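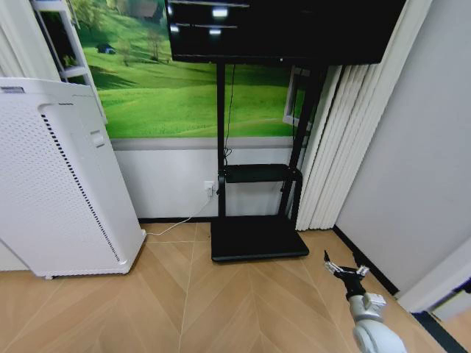 The gripper slightly open, pointing toward the base of the TV stand.

Can a Machine Tidy a Room Yet?

I have followed household robots for four years, first as a hobby and later for the Warnby newsletter. Readers ask me mostly one question: when can it do my floor? They do not mean vacuuming. They mean the things that must be picked up before vacuuming, and for this my answer is still careful. A small gallery from a room with furniture in it, a power cord across the floor and hills on the wall.
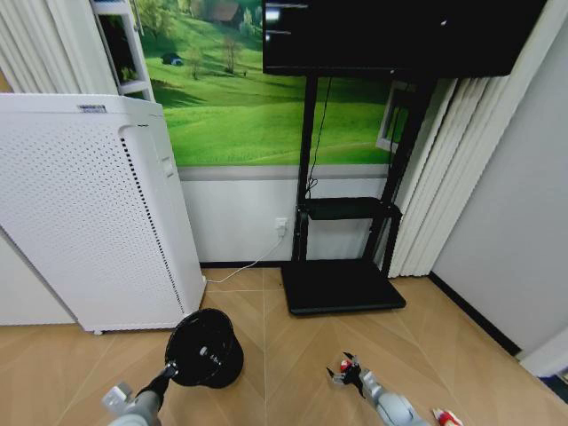 Text: Nguyen | Warnby Gallery | 18 Mar 2018

Two arms, two different hands. The one on the left is wide and round like a cup, the one on the right has two fingers. At home I do both jobs with the same hand and I never think about it.

A red and white thing lies on the floor near the right arm. For a child this is one second of work. For a machine it is a question of angle, height and how hard to press, and then the same question again for the next thing.
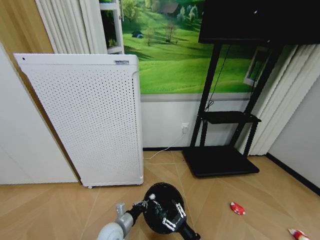
Cords worry me more than wrappers. A wrapper that is missed stays where it is, but a cord that is pulled can bring a lamp down with it. In July I watched a demonstration at Bonitz where the machine had up to 30 tries to clear a carpet, and the people in the front row were lifting their feet the whole time. I enjoyed it very much. Still, I would not leave such a machine alone in my kitchen – not for 40 minutes, and not with my mother's plates on the table. 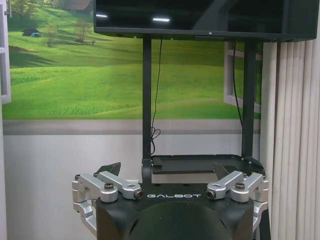
GALBOT in white letters, with the dark screen and the green hills behind.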